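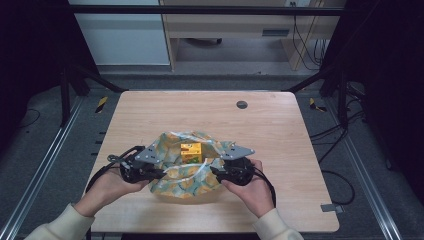

Ailbhe Egan opina que no debería plantar nada en la parte baja hasta que pase otro invierno, que esa tierra se encharca y que los ajos se pudren antes de brotar. Me lo dejó escrito debajo de la entrada anterior y llevo dos días dándole vueltas. Puede que tenga razón. El bancal de abajo drena mal desde siempre y el año pasado perdí allí casi todas las cebollas.

14 de agosto de 2018

Me levanté a las seis y media para regar antes del calor. El depósito está por debajo de la mitad. Caben 3000 litros y con lo que gasto en agosto no llego a septiembre si no llueve. He dejado de regar las fresas, que ya no dan, y el agua va para los tomates, los pimientos y las judías de la segunda siembra.

Los tomates van tarde. Los planté a finales de marzo en semillero, como siempre, pero el frío de después los tuvo parados y salieron al bancal con retraso. Hoy he cogido nueve maduros y un puñado de los pequeños. Dos tenían la base negra. Eso es falta de calcio o riego irregular, y en mi caso sé que es lo segundo, porque la semana que estuve en Clurkville los regó el temporizador y el temporizador se paró. Es un Yook, de los baratos. Cambié las pilas y funciona otra vez, aunque no me fío.

He pesado la cosecha de calabacín de lo que va de mes: 177 kilos no, claro, que eso puse ayer en el cuaderno por no poner la coma. Son 17,7. Lo dejo corregido aquí y ya lo corregiré allí.

A media mañana fui a Dasico a por malla para los pájaros y cuerda de atar. La malla estaba agotada. Compré la cuerda y un saco de mantillo que no necesitaba. De vuelta paré a mirar los perales del camino. Están cargados y nadie los recoge. Si la semana que viene siguen igual, llamaré al dueño y le preguntaré si puedo llevarme unos kilos para conserva.

Por la tarde, dentro de casa. Hice la cuenta de lo que llevo gastado en el huerto este año y salen 481 euros, contando el depósito nuevo, que es más de la mitad. El resto son semillas, estiércol, la manguera y la azada que se rompió. No está mal si el depósito dura.

También saqué las bolsas de tela para la fruta. Una tiene limones estampados, amarillos sobre azul claro, y es la que más me gusta para ir a por peras.

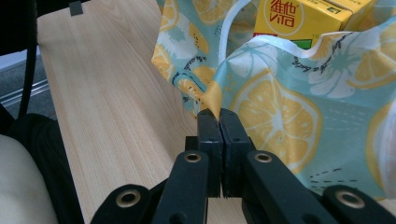
Lo que queda para esta semana

Arrancar las judías viejas y dejar la raíz en la tierra. Sembrar acelga y espinaca en el hueco, con sombra por encima los primeros días. Limpiar el filtro del depósito. Atar otra vez las tomateras del fondo, que con el viento de anoche se han tumbado sobre el pasillo y no se puede pasar con la carretilla.

Con los ajos he decidido una cosa intermedia. Plantaré la mayoría arriba, donde estuvieron las patatas, y una sola fila abajo, en un caballón alto con arena gruesa. Si se pudre la fila pierdo una docena de cabezas y le doy la razón a Ailbhe. De momento tengo que encargar la simiente, que el año pasado esperé a octubre y solo quedaba la blanca.

Cena: tortilla de calabacín, otra vez. A las diez y cuarto se ha levantado algo de aire y he salido a cerrar el invernadero. Se oían los grillos y olía a humedad por el lado del río, pero el cielo estaba despejado. Mañana toca regar otra vez.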